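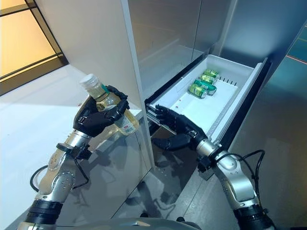

Nesthorpe wants you to sort out your drinks drawer

FOR IMMEDIATE RELEASE -- 5/20/23

Print this page | E-mail this page

I've been writing about kitchens for Nesthorpe for years and I still get a bit giddy over a good drawer! So I'm thrilled to say our Candineck drinks guide is out today, free to download, and it's all about the pull-out fridge drawer (the most neglected spot in the house, if you ask me).

We asked our readers in March how they store their cold drinks, and 1,588 of you wrote back. Plenty of you lay your cans down on their sides, plenty of you stand everything up, and a few of you have very strong feelings about bottles in the door.
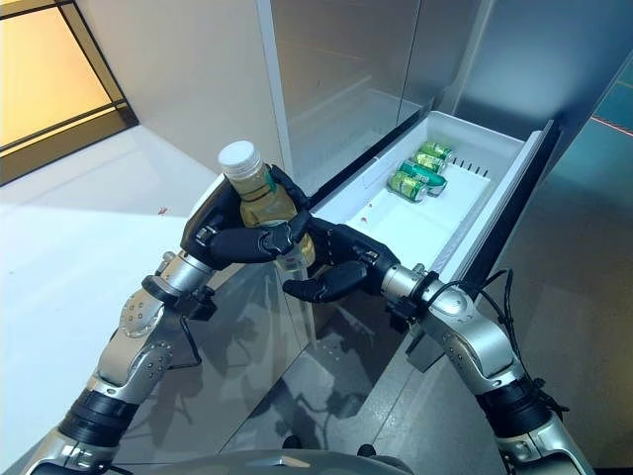
Green cans at the back of the drawer, bottle still in hand.

My own habit is cans at the back, bottles at the front -- and the tall ones get measured before I try to shut anything. The guide has a page on drawer depths, a page on liners in every colour you'd want, and my favourite, a clean-out plan you can finish while the kettle boils.

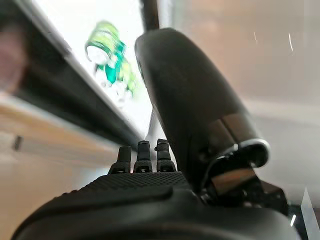 Do I need to buy organizers to use the guide?
Everything in it works with an ordinary drawer and whatever tubs you've already got in the cupboard.

We've printed 3,000 paper copies as well, for anyone who likes something to stick on the fridge, and they'll be at the Kazmi homewares counter while they last.

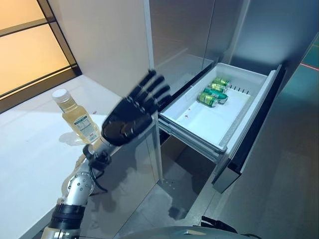 Grab one if you're passing, and tell us how your drawer ends up. We'll be putting reader tips into the next edition, along with a bit on freezer baskets.

88 shares | 2 comments

We use cookies to improve your visit. Accept | Settings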